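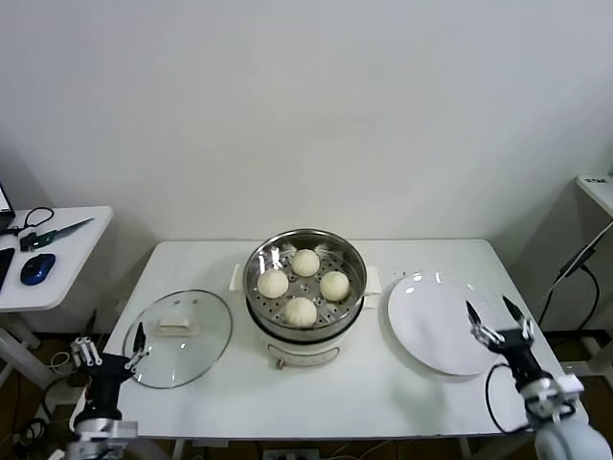
Steamed buns in the basket of an electric steamer pot, with the lid at left and a plate at right. Photo: Satholm Kitchen Archive

Electric steamer pot

An electric steamer pot is a countertop cooking appliance that heats water in its own base and cooks food in the steam that rises from it. It combines the functions of a small electric pot and a traditional stovetop steamer. The appliance is used for steamed buns, dumplings, vegetables, fish, eggs and rice cakes, and for reheating cooked food. Many models can also be used without the basket for boiling noodles, soup or hot pot.

Terminology

The names electric steamer, steamer pot, steam cooker and multi-cooker are used loosely and overlap. In this article, electric steamer pot means an appliance with a round heated pot and at least one removable basket that sits on top of it. Steamers with a shallow water tray and clear stacking tiers are usually called food steamers or tiered steamers. Rice cookers sold with a steaming tray are treated as a separate type, although the cooking method is the same.

Construction

The lower part is the base, or body, which contains the heating element and the controls. The water is held in a metal pot that is either fixed to the base or lifted out for washing. Fixed pots heat up a little faster. Removable pots are easier to clean, and most of them have a connector underneath that must be kept dry.

The steamer basket rests on the rim of the pot. It has upright sides and a flat floor with round holes through which the steam passes. Stainless steel is the most common material for baskets on this kind of appliance. Plastic, aluminum and bamboo are also used. A basket with tall sides holds full-size buns under a flat lid, while a shallow one is better suited to dumplings and sliced vegetables.

The lid is usually tempered glass with a metal rim and a handle near the middle. Many glass lids have one or more small vent holes that let out extra steam. In most designs the same lid fits both the basket and the pot.

Side handles are made of plastic that stays cooler than the metal. Where the basket and the pot each have their own pair of handles, the two pairs line up one above the other when the appliance is assembled.

Controls are placed on the front of the base. The simplest models have a single switch or dial with a low and a high setting. Others have a timer, a keep-warm function and preset programs. A dry-boil cutoff, which turns the heat off when the water runs out, is found on most newer models but is missing on some older ones.

Capacity

Household pots are made for one person up to a family of 6. The Virnen 44, a one-basket model sold for home use, takes its number from the volume of its pot, which is 44 deciliters when filled to the brim. The usable amount is smaller, as the water must stay below the floor of the basket at a full boil. Some manufacturers give only the brim volume, and this makes direct comparison between models difficult.

The number of buns that fit in a basket depends on their size after rising. Round buns are commonly set in a ring, with one in the center if there is room. A small batch of four is often laid out in a diamond, with one bun at the back, one at each side and one at the front. Open space between the pieces leaves some of the holes uncovered and keeps the sides from sticking together.

Use

Water is poured into the pot to the marked line and brought to a boil. The basket is then set in place, filled and covered. Some recipes for yeast buns start with cold water instead, so that the dough warms slowly and rises a little more before it sets. The two methods give slightly different results, and both are in regular use.

Buns are placed on squares of parchment paper, on a damp cloth, on cabbage leaves or directly on the metal. A basket used without a liner is often brushed with oil first. Small plain buns need 15 minutes over boiling water. Filled buns take longer, depending on the filling, and frozen buns are steamed without thawing.

After the heat is turned off, the lid is commonly left slightly open for a few minutes before it is removed. A sudden drop in temperature can cause yeast dough to wrinkle or collapse. Drops of water from the lid can also mark the surface of the buns, and some cooks wrap the lid in a cloth to prevent this.

Cooked buns are moved to a plate with tongs, chopsticks or a wide spatula. They are spread out in a single layer while hot, since the skins are sticky at first. A wide plate is generally set next to the steamer before the buns are taken out.

Steamed buns

Steamed wheat buns are among the foods most often cooked in this type of appliance. Plain buns have a smooth, rounded top. Filled buns are usually closed by gathering the edge of the dough into pleats, which may be left facing up or turned underneath. Dough made with bleached flour gives a whiter bun, and unbleached flour gives a cream color. Common fillings are pork, chopped greens, sweet bean paste and egg custard.

Cleaning and care

The base is wiped with a damp cloth and is never placed in water. Steel baskets and glass lids can be washed by hand, and most are safe in a dishwasher. Dried starch in the holes of the basket comes off after soaking in warm water.

Minerals in tap water leave a white or gray film on the bottom of the pot. It is removed by heating a mixture of water and white vinegar or citric acid, letting it stand and rinsing the pot well. Loose lid handles are tightened with a screwdriver from the inner side of the glass.

Safety

Steam leaves the basket quickly when the lid is lifted, and most injuries are burns to the hand or forearm. The lid is tilted so that it opens away from the body. The appliance is kept clear of overhead cabinets, and the cord is kept away from the edge of the table.

See also

Bamboo steamer
Double boiler
Hot pot
Rice cooker
Steamed bun

References

Satholm Kitchen Archive, Countertop Steamers and Their Parts, 196 pp.
Plunomton Home Appliance Guide, section "Steam and Boil"
Virnen 44 owner's booklet

Last edited 02/01/2019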